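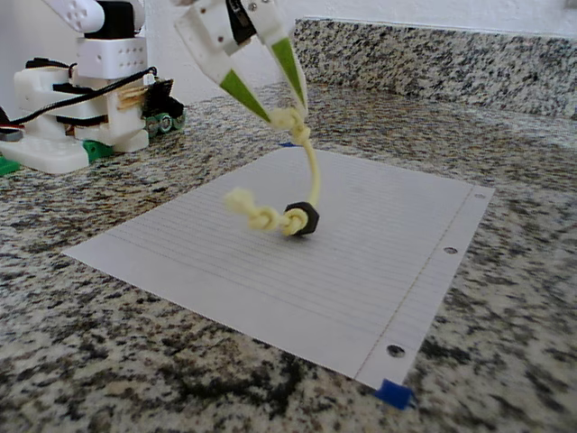
Do I need to know anything about robots to take part in the Flitside home trial?

You need patience, a free stretch of worktop and a willingness to write down what happened, and we can teach you everything else in the first week.

Home testers wanted for the Flitside arm and gripper kit

Vedix is looking for eight people to build, use and grumble about the Flitside kit in their own homes, starting in January. It's a paid trial, it runs for ten weeks, and you keep the kit when it's over. If you've ever put together a flat-pack wardrobe and quite enjoyed it, or if you teach, tinker, mend things or simply have a curious teenager in the house, we would be very glad to hear from you.

A bit about us first. Vedix is a small firm with a workshop on the upper floor of the old Tănase building, above a tile showroom (mind the stairs if you visit, they're steeper than they look). We make desktop robot kits for people who don't work with robots for a living. Our earlier kits were mostly sold to schools, and we learned a great deal from teachers who wrote to us at length, sometimes crossly, and were nearly always right. Flitside is the first kit we've designed for the kitchen table from the start, and we'd like it to have the same sort of honest going-over before we ask anybody to buy one.

What the kit is

Flitside is an arm with a two-fingered gripper on the end of it. The structural parts are 3D-printed, the joints are moved by small servos, and the fingers have soft pads on the inside where they meet the thing they're holding. You plug it into a laptop, open our program, which is called Follow, and guide the gripper about with a hand controller while the arm copies you. Once you've done a job a few times, Follow can have a go at repeating it by itself. Sometimes it does this beautifully and sometimes it closes its fingers on thin air an inch from where it ought to be, and we'd like to know about both.

There are 546 pieces in the box if you include every last screw and washer, and we do include them, having once sent a school a kit that was short of four. They come in labelled bags in the order you'll want them. The instructions are printed on paper as well as being online, and they've been rewritten more times than Ionuț would like me to admit.

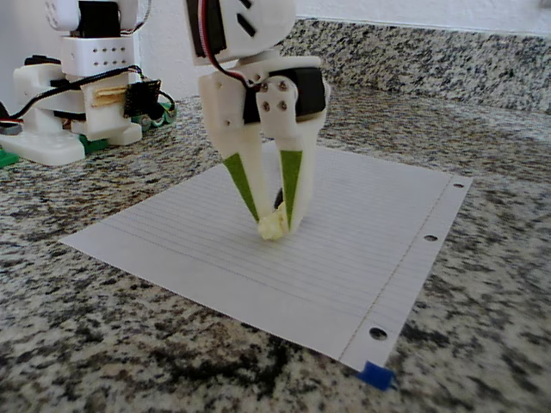

The building part generally takes a weekend if you're taking your time over it, with breaks for meals and one longer break when you reach the wrist, which has a bracket that wants to go on backwards. After that comes an evening of setting up, and then you can start on the exercises.

What you would be doing

The trial is built round small household objects, because that's where the kit earns its keep or doesn't. We send a pouch with each kit containing knotted cord, nuts, lids, pegs, a few soft things and a few slippery ones. You lay out a sheet of lined paper as your working area, tape it down so it can't wander, and work through a set of short exercises on it. Pick up the cord. Lower the nut on to the page. Move a peg from one side of the margin line to the other. None of it is difficult for a person with fingers, and all of it is surprisingly absorbing when you're doing it at one remove.

Cord and string take up a good part of the exercises, and I should warn you about that in advance. A wooden block stays the shape it was when you last looked at it, whereas a length of cord has its own ideas, and once there's something threaded on it the weight pulls it somewhere new each time you lift. Our testers in the workshop have become oddly fond of these exercises, and I find myself staying late to have another try. You may feel otherwise! If you do, please put it in your notes, as strongly as you like.

In a normal week you'd spend three hours or so with the kit, split up however suits you. You would:

Work through that week's exercises and save each attempt in Follow.
Fill in a one-page diary (handwriting is fine, and so is a voice message if you'd sooner talk).
Tell us straight away about anything that came loose, got hot, made an unpleasant noise or refused to switch on.
Join a video call on Monday evenings if you're free, and send a line or two if you aren't.

We're hoping to gather 1000 saved attempts from across the group by the end of the trial. Please don't treat it as a race. An attempt where the gripper drops the peg and knocks the lid on to the floor counts just the same as a tidy one, and is often a good deal more useful to us.

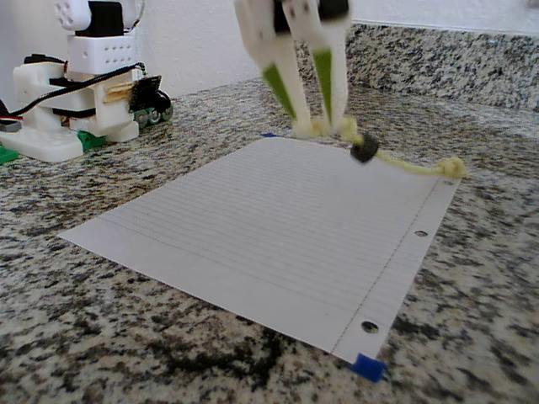 Holding a length of knotted cord over lined paper on a granite worktop.

What you would need at home

A flat, steady surface is the main thing. Stone, wood and ordinary kitchen worktop are all fine, but a folding card table is too wobbly and a glass table tends to confuse matters with its reflections. You'll want to be able to leave the arm set up between sessions, so a spot that has to be cleared for every meal will soon try your patience. Good light helps too.

You'll also need a laptop no more than five or six years old, a home internet connection that's reasonably dependable, and a set of small screwdrivers. If you haven't got the screwdrivers, say so on your form and we'll put some in the box. Pets are welcome in the house, naturally, though please keep them off the worktop while the arm is powered. The same goes for small children, and anybody under sixteen should have an adult beside them when they use it.

Who we're hoping to hear from

All sorts of people, really. We already have plenty of engineers about the place, and they're lovely, but they know which way the bracket goes. We'd particularly like some testers who have never built a kit of any kind, some who are left-handed, some over seventy, and some who find small fiddly parts hard to manage, since we suspect the hand controller is a bit stiff and would like to have that confirmed or denied by people whose hands would notice. Households can apply together and share a kit. So can a club or a classroom, as long as one named person looks after the diary.

You don't have to like the thing. One of the best reports we ever had on an earlier kit began with the words "I have put it back in the box", and the four pages after that changed how we lay out our instructions.

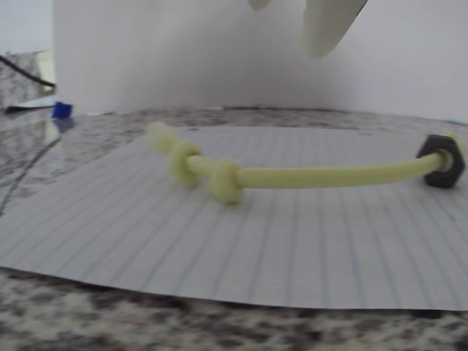 What you don't want is to be left on your own with a problem, and I can promise we won't do that to you. Hạnh Nghiêm runs the trial and will be your first port of call throughout. She answers messages between nine in the morning and eight in the evening, and she has a spare kit on her own desk so that she can take the same joint apart at the same time as you. Ionuț Pascu wrote most of Follow and joins the Monday calls for the first half hour, after which he's usually seen scribbling. Replacement parts go out by post the next working day at our expense, and there's no need to explain yourself if you've snapped something. Printed parts do snap. Finding out which ones, and when, is a fair bit of why we're doing this.

What you'll receive

Each household, club or classroom gets £500 for the trial, paid in two halves, the first when your kit is built and the second when your last diary reaches us. You keep the kit, the object pouch and your copy of Follow, including updates. If you need to stop partway through because life has got in the way, the first half is still yours and we'll arrange to collect the kit at a time that suits.

Your saved attempts include pictures from the small camera that comes with the kit, which points at the worktop. You can look through everything before it's sent and delete whatever you'd prefer us not to have. We use the attempts to improve Flitside and Follow, we don't sell them, and your name is kept apart from them. The consent form says all this more carefully and at greater length, and we'd ask you to read it with a cup of tea before you sign.

How to apply

Fill in the short form on the Vedix trial page. It asks where you'd set up the arm, who else would be using it, what you've built or mended before (an empty box is a perfectly good reply) and what you'd like a small robot arm to be able to do in your home. Take as much space as you want over that last one. We read them all aloud on a Friday lunchtime and they've already given us two new exercises.

If forms aren't your thing, ring the workshop and ask for Hạnh, who'll take your details over the phone. You're also welcome to come up and try the arm before you decide. We keep one set up by the window with the kettle close by, and it's usually free in the afternoons. Let us know beforehand if the stairs would be a difficulty and we'll bring the arm down to you in the showroom.

We'll reply to everyone, including those we can't find a place for this time – with only eight kits to go round there are bound to be some – and with your permission we'll keep your form for the next trial, which will be a bigger one. Applications close at noon on the last working day before the kits are packed, and the form will show a notice once that's been fixed.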